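Mugo opens orders for wrist camera gripper kit for small-part handling

ZARNVILLE, October. Mugo is now taking orders for the Haltach kit, a two-finger gripper with a wrist camera, sold as a single package for shops that handle small, light parts on a bench or tabletop.

The kit includes the gripper, a pair of black fingers with angled tips, the camera and its bracket, one cable to the arm controller, and a software license for one workstation. It is meant for arms that a shop already owns. Mounting takes four bolts, and the adapter plate is included in the price.

Haltach is priced at $789. A second pair of fingers costs $50. Shipments start in November from the company's building in Zarnville, and orders placed before the end of October ship first.

Mugo developed the kit after customers of its larger gripper asked for something that could work with rings, caps, lids and similar pieces. The larger gripper was built for boxes and jars, and its wide pads tend to cover a small part completely, so the camera loses sight of it just before the grip. On the new model the fingers narrow toward the tips and the camera looks down between them, so the part stays in view during the approach.

The software lets an operator drive the arm by hand and save each run along with the camera video. Saved runs can be replayed, trimmed, or exported for training a control program. Operators can set the closing force in small steps, and the last setting used for a part is stored under that part's name. No separate subscription is needed for any of these functions. Updates are free for the first year.

Before release, 127 kits were sent to early buyers, most of them small assembly shops and school labs. Their comments led to two changes. The cable now leaves the wrist on the side instead of the back, and the bracket has a stop that keeps the camera from turning if it is bumped.

The fingers are rated for 556 grams when gripping a part from above. Mugo does not recommend the kit for wet parts, food, or anything with a sharp edge that will press against the fingertips. Very thin flat parts can be hard to lift from a smooth surface, and the manual has a section on using a soft mat for that kind of work.

The kit is also sold through Vukorwood, which handles orders for schools and can supply it with a bench arm. Schools that order through Vukorwood receive the printed manual and a set of practice parts. Repairs for all customers are done in Zarnville. The warranty covers the gripper and camera for one year and does not cover wear on the fingers.

A free online demonstration will be held on Tuesday at 2 p.m. Viewers can send in questions beforehand through the Mugo website. A recording will be posted the same week for those who cannot attend.

Small red parts on a white work surface, from the wrist camera:

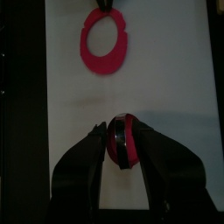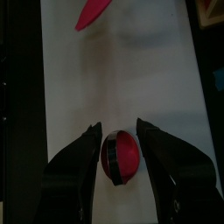 Vukorwood said its school customers had asked mainly about price and spare parts, and that it would keep extra fingers in stock from the first shipment. It added that the kit "should have come with a second cable," as cables are what classrooms wear out first, and that it has asked Mugo to offer one separately by spring.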